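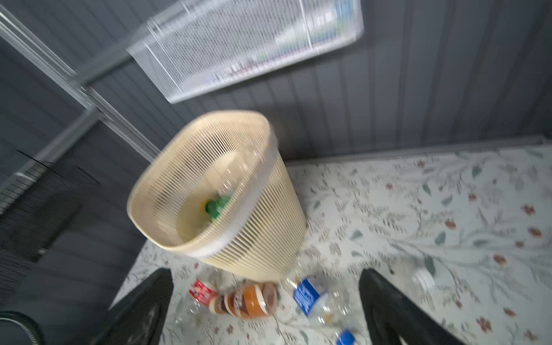
1. Valuation

The buying club, Vörös, opened at 580 thousand and a sell-on share. Imke Lindemann read the offer twice and entered it in the register as number 3. The player was a left-back, Kenta Fukuda, with seven months left on his contract at Clivon.

"They'll go higher," said Andor Takács.

"Their wage bill says otherwise."

She had the accounts open. Vörös had sold a striker in the winter and booked the fee over two years. The cash was not there yet.

Takács drank his tea. He had coached Fukuda for three seasons and did not want him valued in a spreadsheet, though he had asked for the spreadsheet himself.

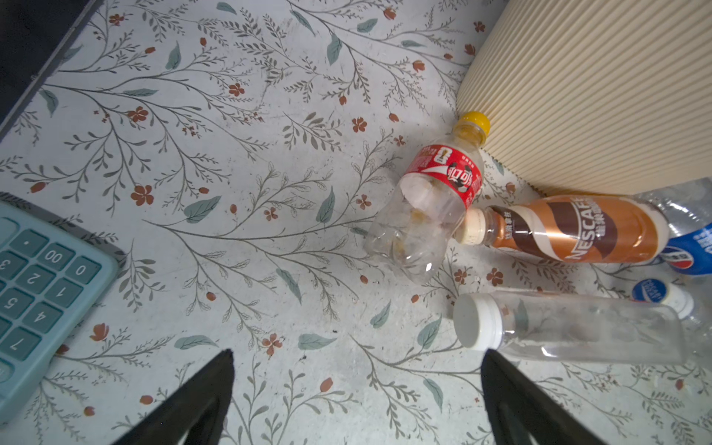
2. Medical

The scan was done at Wosen in the morning. The report ran to four pages and used the word "unremarkable" on each of them. Fukuda asked Imke whether that was good.

"For a knee, yes."

He signed where she pointed – initials on every sheet, full name on the last. The agent, Bianka Farkas, checked the appearance bonus against her own copy and found a comma missing. The clause was retyped.

At ten past five the league system returned a receipt, reference 1348. Imke filed it under outgoing. Takács had already taken the name off the team sheet and written in a boy from the under-eighteens, spelling it wrong.

She corrected it and sent it to the printer.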